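Skirkthorpe Community Board > Home & Garden > Clutter, Storage & Tip Runs

Thread: How many spare cables is a reasonable number of spare cables

Started by durkus_dan, May 2023

durkus_dan
We're moving to Drurnton in June and my wife has asked me to "deal with" the cable tubs. Plural. She went through one and reported 80 cables, of which she could name four. I've offered to halve it. She's offered to hire a skip.

So where do people draw the line? I've kept every power lead since I left home, and I maintain that one day somebody will ring me in tears needing a parallel printer cable.
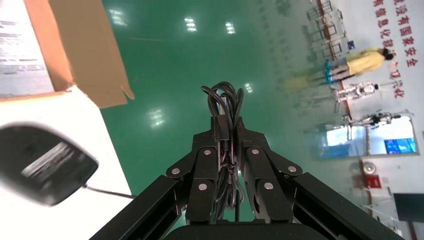

Photo: durkus_dan

Ground rules: no telling me to go wireless. I've got wireless. It came with six cables.

magpie_of_butt
One spare of each kind you currently use. Everything else goes. I did ours in an arvo and haven't missed a thing.

oldtimer297
Magpie, with respect, you haven't missed it YET. I threw out a perfectly good scanner lead and a fortnight later found the scanner.

magpie_of_butt
And did you want the scanner?

oldtimer297
That's a separate issue.

tidyish
I'm with Magpie on numbers, but I'll go in to bat for boxes. Keep the lead with the gadget, in the box the gadget came in, until the thing dies. Then the whole lot leaves the house together, instructions and all.

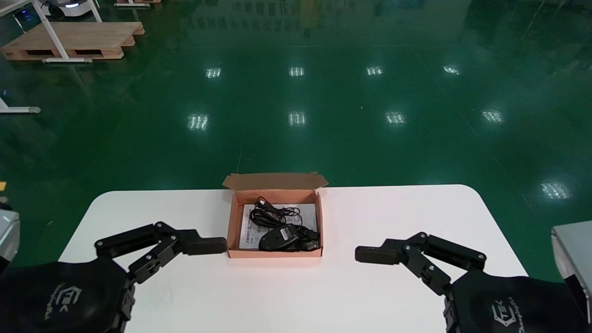
It does mean you need a cupboard for the boxes, and I'll admit ours has got a bit out of hand. You can't open it if you're standing in front of it. But I have never once stood in the hallway holding a black plug and wondering what it belonged to, and I reckon that's worth a cupboard.

kelpie_wrangler
Boxes are how it starts. My father-in-law kept the boxes. Then he kept the boxes the boxes were posted in. We took 30 of them to the Butt transfer station and he followed us in his own car to say goodbye.

durkus_dan
I like your father-in-law.

Update for those following at home: I've begun. The method is to clear the table, put the leads out a couple at a time and give each one a fair hearing.

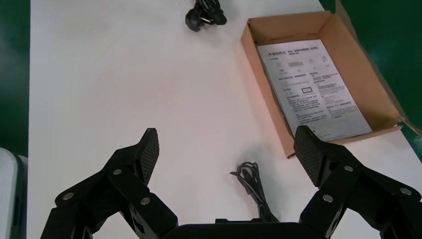

Anything I can't match to a living appliance within a minute goes in the maybe tub. The maybe tub is full. I've started a second maybe tub, which my wife says is just the first tub with a new lid.

tidyish
What are you tying them up with? Please don't say rubber bands. They perish and go to toffee.

oldtimer297
Bread tags. Write on the tag, clip it on, done. Free with bread.

magpie_of_butt
Velcro strips. Bread tags fall off and then you've got a drawer full of cables and a drawer full of bread tags.

oldtimer297
I have a tin for the bread tags.

kelpie_wrangler
Of course you do.

durkus_dan
Second update. I had the table clear again by teatime — first time since Easter — and was feeling quite pleased with myself. 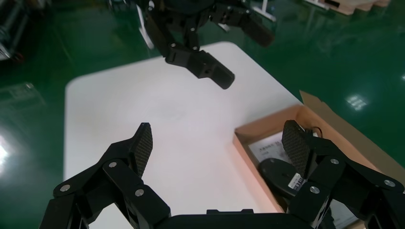 Then my brother dropped off a carton from Mum's garage. He says it's 400 dollars' worth of good leads. He also says he doesn't want it back. Does anyone at the Drurnton end know if the op shop takes chargers, or do they need to be tagged and tested first?

magpie_of_butt
Ours won't touch anything that plugs into a wall. Try the e-waste cage behind the council depot. And don't look in it while you're there.

durkus_dan
Why, what's in it?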